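Toy Produce Packing: The Gallery

Well, the market stall corner is nearly ready to go back out, and everyone's been asking what's in the new kits! If you borrowed one back in August you'll remember the old setup (one enormous tub, everything in together, and a carrot always missing its top by the time it came home). We've gone over to little blue baskets and zip bags now. So far I'm a big fan — they stack, they fit on the low shelf, and the kids can see what they're getting.

There are 20 kits altogether, each with its own basket of play vegetables and its own bag. I've left out the labels and the boring shelf pictures. Click through if you like colourful plastic food, and really, who doesn't?
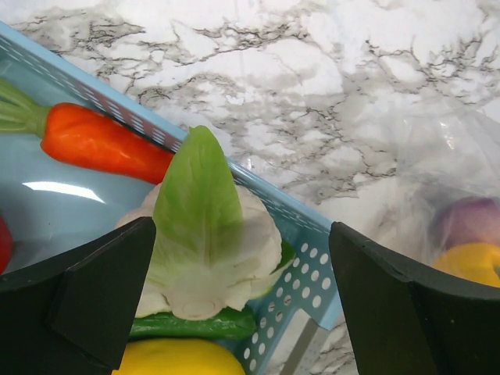 Geltness Toy Library — Pretend Play Team

The bok choy is my favourite piece in the whole lot. I know some of you call it a lettuce, and I'm not going to fight about it, but look at that ruffled white base! It shares the basket with the carrot and a dark green pepper. The leafy ones go in last when I'm packing, on top of the solid stuff, so nothing gets squashed flat on the way home in somebody's pram.

A quick word on the baskets. They came from Brevach, and I chose the ones with holes in the sides so you can rinse the whole lot in the sink and let it drain. Warm water and a bit of dish soap is plenty. Please don't put them in the dishwasher, as the thin bits on the leaves don't care for it.

Now, the bags. I tried three kinds before settling on this one, and what won me over was the bright orange zip. Little kids can find the opening without asking, and it's good practice for small fingers, pinching one side and tugging at the other. Give them a bit of time with it. My own grandson spent most of a rainy afternoon putting one pepper in and taking it out again, and we were both perfectly happy.

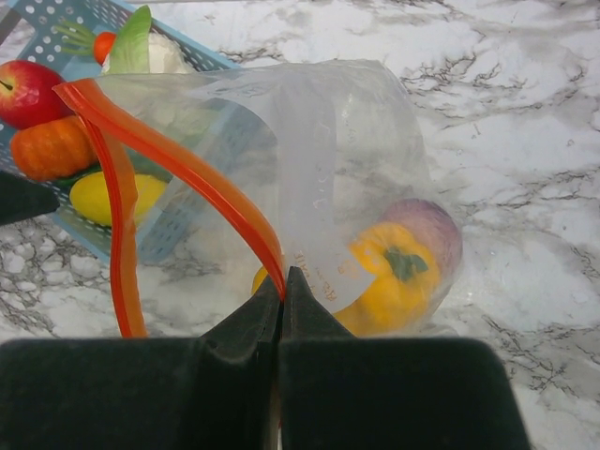 Davoud Babaei wrote in to say that his twins treat the yellow pepper as the prize of the set, so at their place the game is to bag everything else first and whoever gets to the pepper last has to be the shopkeeper. He also wondered whether we could add some play money.

I love that, and yes, Davoud, play money is on the list! We have a tin of Zekimo coins in the cupboard, but they're a bit small for the under-threes, so they'd have to be a separate loan for the big kids. Ask at the desk.

One more on the bags, for those who've had trouble with them. Hold the bag steady near the zip and ease it along slowly. If something is caught in the seal, open it back up and start over — yanking at it is how we lost 2 of them last season. Spares are in the Quinlan box under the counter, so just help yourself.

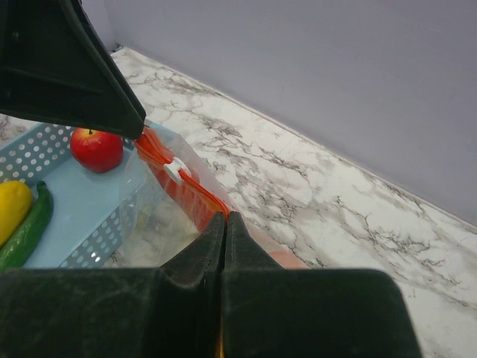

Borrowing a kit

Kits go out for 30 days and can be renewed once if there's no one waiting. Bring back the basket, the bag and all the vegetables together, please, even if the bag has seen better days. The new kits will be on the shelf from Monday, October 7, 2019, and you can put your name down any time before then.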